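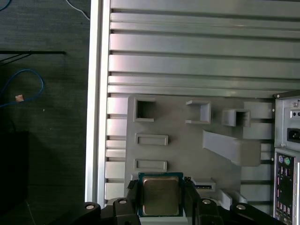
Processor between the gripper fingers, fixture plate behind.

Subject: Re: [site-search] Curnamar pages dropping out of the index
Date: Tue 16 June

> We moved the Curnamar shop to the new templates and since then
> the product pages are vanishing from search. Had 2,000 indexed
> before the move, down to 525 this morning. Sitemap is fine,
> robots.txt is fine, Malance says every page returns a 200.
> Do I just resubmit everything and wait? Also, is it worth
> turning the social feed back on to get things crawled quicker?

Quick one between calls, sorry for the mess.

Don't resubmit yet. Had the same thing on the Heltis site in November and resubmitting did nothing except eat a week. A 200 only tells you the server answered. Malance doesn't render the page unless you switch that on (crawl settings, second tab, off by default) so it will happily pass a page that tells Google to go away.

Pulled your sitemap and ran a small crawl with rendering on. 112 product URLs. 78 of them have a canonical pointing at the category page. So that's your vanishing act, or most of it. The template prints the right canonical in the source and then the filter script overwrites it once the page loads. View source looks perfect. Inspect the live DOM and it's wrong.

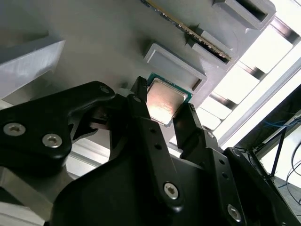
The other 34 I'm less sure of. Some have no internal links any more, only reachable from the sitemap. The old templates had the "related items" block and I can't find it in the new ones. Did someone drop that on purpose? On Heltis it was a plugin that got left behind in the move.

Social feed: leave it off for now. Might get a few URLs noticed sooner but if the canonical is wrong when the crawler shows up you've just got the wrong anwser faster. Turn it on after. And don't post all the links in one day, the Ghorbani account did that and got rate limited for the whole weekend.

What I'd do, in order:

1. Take the canonical line out of the filter script. Leave the one in the template alone.

2. Clear the page cache AND the CDN. Last time we only did the first and spent an afternoon looking at old html.
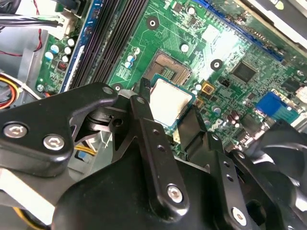
3. Run Malance again, rendering on, products folder only. Export the canonical column and sort it. Anything that isn't its own URL, send me.

4. Put the related block back, or at least link each product from its category page. Plain links please, no load-more button.

5. Resubmit the sitemap once. Then leave it be for two weeks.

Can you also check whether the Curnamar blog uses the same script? Didnt have time to look. If it does, fix that in the same go.

Back online after four.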